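Wolach Three-Outlet Power Strip, White and Blue
Reviewed by Alois Kofler
2018-07-12

I bought this to replace a long six-outlet strip that had been screwed to the back of my desk since before I owned the desk. The old one had a loose switch and two outlets I couldn't reach. I only ever plug in a laptop, a lamp and whatever is charging, so three outlets on top of the table seemed like enough.

I paid 29 at a small hardware store. The same shop had the Sulteo for 14 and a Fodor with a metal case for 71. The Fodor was far more than I wanted to spend on a strip. The Sulteo felt light in the hand and the plugs went in crooked on the display unit, so I put it back.

Setup is nothing. You take it out of the box, pull off a piece of film and plug it in. The instruction sheet is one page, mostly warnings about heaters and about chaining one strip to another. I have done neither.

The outlets grip well. On the first day I had to push fairly hard to seat the lamp plug, and pulling it out took two hands, one on the strip. It has loosened up a little since then. After two months nothing falls out when I bump the table, and I bump it often. The laptop charger has a three-prong plug and sits flush.

Spacing is my main complaint. Two ordinary plugs side by side are fine. A square phone charger takes up its own outlet and leans over the next one. If I put the charger at the end there is room for the other two, but it took some shuffling to find that out, and anyone with two square chargers will effectively have a two-outlet strip. The Sulteo was worse in this respect and the Fodor was better.

The cord could be longer. It reaches from my table to the wall with a bit of slack, but if the table were on the other side of the window I would have had to return it. I ran it down the table leg with two cable ties.

As for looks, my table is a Hunerholm with a white top, and I wanted something that wouldn't stand out on it. The case is white plastic and the socket panels are light blue.

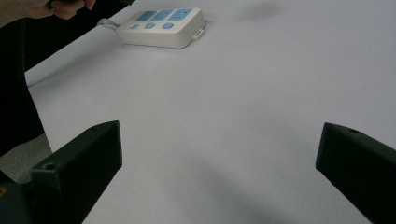 I was unsure about the blue in the store and now I don't mind it. It helps a little in the evening when the lamp is unplugged and I am feeling for an outlet. The white picks up fingerprints and pencil dust. A damp cloth takes both off, with the strip unplugged from the wall first.

It does slide. The feet are small and the tabletop is smooth, so a firm push on a plug moves the whole thing unless you hold it with the other hand. I stuck a strip of double-sided tape underneath for a while, then took it off again because I like to move the strip when I need the full table. If yours is going to stay put, use the tape.

I haven't noticed any buzzing, and the case has stayed cool with the laptop charging all afternoon. I have not tried it with anything heavier and don't plan to.

Good: firm outlets, easy to wipe, sits low on the table.
Bad: outlets too close together, short cord, slippery feet.

I would buy it again at 29 for a desk. For a workbench or a kitchen I would look at the Fodor.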